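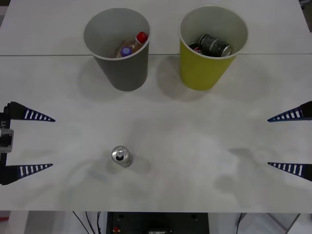
We mailed the invitations in May, and I have been meaning to write down how it went while I still remember the details. A few people have asked where we had them printed and whether we would do paper again. The short answers are Flellus, and yes, with some changes.

I'll start with the guest list. Our first version had 200 people on it, and we ordered invitations for 200 people. Do not do this. You mail to households. My aunt and uncle and their kids are one envelope. Most of our friends are couples who live together. By the time we had typed up the addresses, it was obvious that we had ordered far too many, and the extra ones are still in the hall closet. I have used the backs for grocery lists. The printer would have told me this if I'd asked, and in fact the order page has a line on it that says "count households," which I read after the box came.

Flellus is a small print shop in Urneck, on the same street as the post office. They do business cards and menus for the most part, and the wedding samples are in a binder behind the counter that you have to ask for. We had looked at a bigger online place first. The online samples were nice, but every design came with extra pieces we didn't want, and the price went up each time we took something away and put something else in. At Flellus we picked a paper, picked a typeface, and gave them the words. The proof came by email and we went back and forth on it 3 times. One of those was my fault. I had the ceremony time wrong, and I had looked at it so many times that I no longer saw it. My sister found it in a few seconds. Have someone who isn't getting married read your proof.

We paid a deposit when we approved the final version and the rest when we picked up the box.

The wording took longer than the printing. Both sets of parents are helping to pay, one set is divorced and remarried, and there was no way to put all the names at the top without it looking like a law firm. We ended up with "Together with their families," like a lot of other people. I was worried that someone would be hurt. So far no one has mentioned it.

For replies, we went with a card and a stamped envelope inside the invitation, and we also printed a web address at the bottom of the card for people who would prefer to answer online. I now think offering both was a mistake. Some guests did both, and a few gave different answers in the two places. One couple said yes to the chicken by mail and yes to the fish on the website. I had to call them. If I did this again I would choose one way and stick to it, and I think I'd choose the card. The older relatives all used it, and the friends who used the website would have managed to put a card in a mailbox.

Something that helped a lot was writing a small number in pencil on the back of each reply card that matched a row in our spreadsheet. My handwriting is bad, but it runs in the family, and we got a couple of cards back with names I could not read at all. One came back with no name on it. It just said "can't wait" and had the beef box checked. The pencil number told me who it was.

Postage was more than I expected. The invitation, the reply card with its own envelope, and the map went over the weight for a regular stamp. I knew to check this and took a finished one to the counter before buying anything, so at least there was no surprise later. The clerk weighed it, then felt it for thickness and asked if there was a ribbon inside. There wasn't. She said ribbons and wax seals are what cause trouble in the sorting machine, and if you have them you should ask for hand canceling and expect to wait. We had talked about wax seals over the winter. I am glad we dropped them.

The map was for Bedincombe, where the reception is. It's a farm with a big barn, and phones send you to the wrong gate. The owners gave us a map to use, but it was a photocopy of a photocopy, so I redrew it. I left out most of the side roads and put in the water tower and the turn after the church. I drove it twice with the map on the passenger seat to make sure it made sense. If your place is easy to find, skip the map and save the weight.

We addressed the envelopes by hand over a number of evenings at the kitchen table. I looked into paying for calligraphy and got a quote of $1,000, which was more than the printing. Instead I bought a couple of decent pens and practiced on scrap. My letters got better as I went along, so the people at the end of the alphabet got the nicest envelopes. Next time I'd start with the relatives who will notice. Buy more envelopes than you need, whatever you do about the number of invitations. I ruined plenty, mostly by writing a zip code from the wrong row.

We asked for replies 3 weeks before the caterer needed a final number. Somogyi is doing the food, and they were very clear about their date from the first meeting. I'm happy we left that gap. On the day replies were due, we were still missing a good part of my side. I sent a short text to each of them that said we were giving the count to the caterer and could they let us know by the weekend. Nearly all of them answered the same night. They had the card, they meant to send it, it was on the fridge. I don't hold it against anyone, as I have done the same thing to other people.

Two invitations came back as undeliverable. One was an old address and one was missing the apartment number. I put each in a new envelope and mailed it again, and both got there.

As for what I'd keep: the printer, the paper, the pencil numbers, and the early reply date. What I'd change is ordering by household and having only one way to reply. I'd also put a line on the card asking about food allergies. We forgot, and Somogyi wants that list now, so I'm going back through everybody by text message.

Next up is the seating chart, which I have not started. I have the names on sticky notes and the notes are still on the pad.

Home
About
Planning
Budget
Archive
Contact
Older posts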